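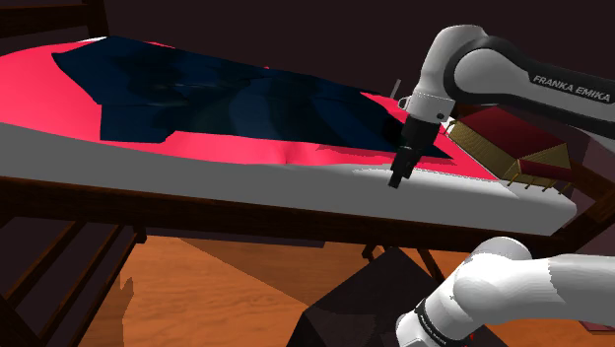 Colchón de canto gris con sábana rosa rojiza. Render.

Kit de remolque de emergencia Kolev 14
Ref. 1193
Marca: Brivberg
1145 € IVA incluido
Disponible en almacén. Envío a península y Baleares. Canarias, consultar.

Cabo de remolque con brida para veleros y motoras de crucero. Para dar remolque o para recibirlo, el kit es el mismo. Se guarda en su saca, se estiba en un cofre de bañera y ahí se queda hasta que hace falta.

Qué incluye
Cabo principal de poliamida trenzada, 90 m, 14 mm de diámetro
Brida en Y con dos ramales iguales y gaza cosida en cada punta
Guardacabos inox en la unión
Dos grilletes de acero inoxidable con pasador imperdible
Fundas antirroce deslizantes, para la brida y para el paso por guía
Guía de lanzamiento flotante con puño
Saca de PVC con fondo drenante y cinchas
Hoja plastificada con las maniobras (español e inglés)

Por qué poliamida
Estira. En un remolque con mar de popa el barco de atrás se frena, el de delante tira, y el tirón se lo come alguien: o el cabo o la cornamusa. Mejor el cabo. El polietileno flota pero apenas cede y con el sol envejece mal. Ojo, la poliamida se hunde: el principal NO flota, solo la guía. Hélice en punto muerto mientras haya seno en el agua.

Cómo se monta
Brida a las dos cornamusas de popa del que remolca, ramales iguales, fundas puestas donde roza. En el remolcado, a proa, repartiendo entre cornamusas si se puede. Al molinete no. Al palo solo si pasa cubierta y va apoyado en quilla, y mejor preguntar antes al astillero.
Largar cabo poco a poco. Arrancar al ralentí. Ajustar largo hasta que los dos barcos suban y bajen la ola a la vez, si no van a compás dar más cabo o recoger un poco.
Nadie en línea con el cabo en tensión. Cuchillo a mano en los dos barcos.
Para entrar a puerto se acorta, o se pasa a remolque abarloado. El kit sirve igual pero hacen falta defensas y springs, que no van incluidos.

Antes de dar remolque
Hablar por radio con el otro patrón y con el centro de salvamento. Acordar rumbo, velocidad, señales y qué se hace si se rompe algo. Chaleco para todos. Si hay gente en apuros, primero la gente – el barco luego.

Mantenimiento
Endulzar después de cada uso y secar a la sombra. Revisar costuras y fundas al principio de temporada, en julio ya vais tarde. Un cabo que haya dado un tirón fuerte se cambia, aunque se vea bien. Recambio de cabo y fundas por separado, pedir por telefono.

Opiniones

Malachy Flanagan
Lo llevo en un velero de crucero. Usado una vez, un vecino de pantalán sin motor fuera de la bocana. La brida reparte bien, el barco gobernaba sin irse a una banda. La saca es grande, medid el cofre antes.

Asmaa Abou Zeid
Buen cabo, buenas costuras. Le quito una estrella por los grilletes, el pasador va durísimo de nuevas. Con un poco de grasa se arregló.

Preguntas rápidas

¿Sirve para catamarán? Sí, pero con la brida larga, la Drunudora. Se vende aparte.
¿Vale como cabo de ancla flotante? El principal sí. La brida mejor no.
¿Se puede pedir otro largo? A medida sí, plazo mayor y sin devolucion.
¿Viene el cabo metido en la saca? Sí, adujado en ochos y listo para salir. Al guardarlo, igual: metiendo el cabo desde el fondo, no en rollo.

Devoluciones
Sin usar y con la saca precintada. Cabo mojado no se admite.

Distribuye Bondurcombe. Ficha revisada 2022-12-19 – precios válidos salvo error.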